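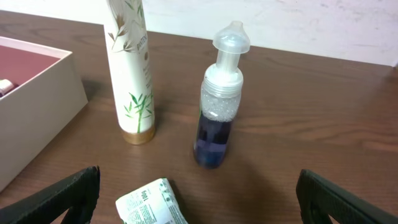
Ulier Hardwax Table Oil, Satin, One-Quart Can
Reviewed by Tharun Mudaliar
July 18, 2021

Ulier sells this product as a single-can finish for interior tables and counters. I put two coats on a dining table in February and have used the table every day since. The notes below cover application, cure and five months of wear.

Preparation took longer than the finish did. I stripped the old varnish, sanded to 100 grit, then to 150, and vacuumed between grits. The can says to stop there. I ran a test board up to 220 and the oil sat on the surface and stayed tacky overnight, so follow the can.

The oil is thick, closer to syrup than to varnish. A white nylon pad spreads it well. A brush leaves too much, and the excess has to come off within 20 minutes or it sets in ridges. I used less than half the can on both coats. Odor is moderate for the first day and faint by the third. Oily rags must be laid flat outdoors to dry — this is printed on the lid and should be taken seriously.
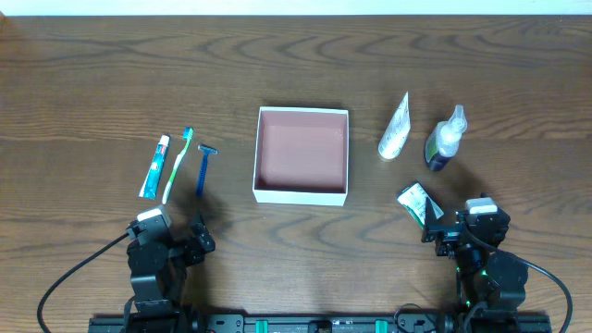 Cure time is the weak point. The label claims light use after 6 hours, and that held. Full water resistance took closer to three weeks. A glass left out in the first week made a white ring, which I removed with a gray pad and a few drops of fresh oil. The same glass at five weeks left no mark.

Heat resistance is fair. A mug of coffee does nothing. A soup pot set down without a trivet dulled the sheen in a circle, and that spot needed a recoat. Spot repair blends better than it does with Achari's wiping varnish, my previous finish, where every patch showed an edge.

Color shift is slight. The satin is lower in gloss than the sample chip at the Koketport store, so buyers who want a visible shine should look at the semigloss.

Pros: easy repair, good coverage, low sheen.
Cons: slow cure, lid hard to reseal, no small can for touch-ups.

Rating: 4 out of 5. I would buy it again for a table, though not for a bathroom counter.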